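Hasten project, second progress report

In this period we moved from the shared workshop in Wondotbridge to simulation, as agreed in December. The real arm stays on its bench until the gripping program is reliable.
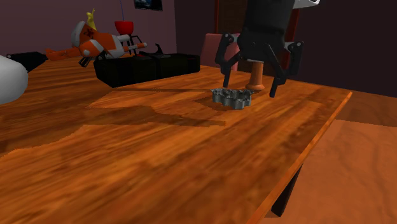
The gear task was our main work. The program must pick up the gray gear and place it on the wooden peg. At the start of a run both parts can be close together, with the gear lying just beside the peg, and this leaves little space for the fingers. We ran 13 starting positions and repeated the difficult ones.

The Le Goff grant paid for the new computer, and two members of the workshop learned to use the software on it. 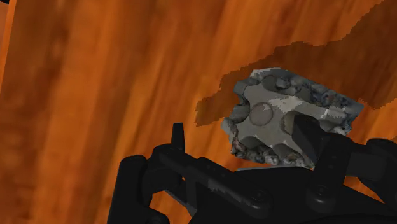

We also rewrote the part that decides how far the fingers close — the old version used one fixed value for every object. The new one still needs testing with smaller parts.

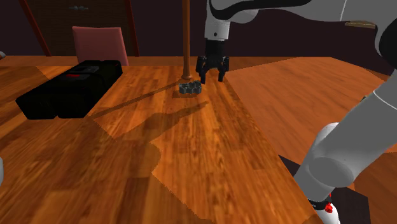

Simulated arm with the gripper over the table, gear below.

Next period we will prepare three printed gears for the Kimuneck open day. We ask to move the remaining travel money to printing material.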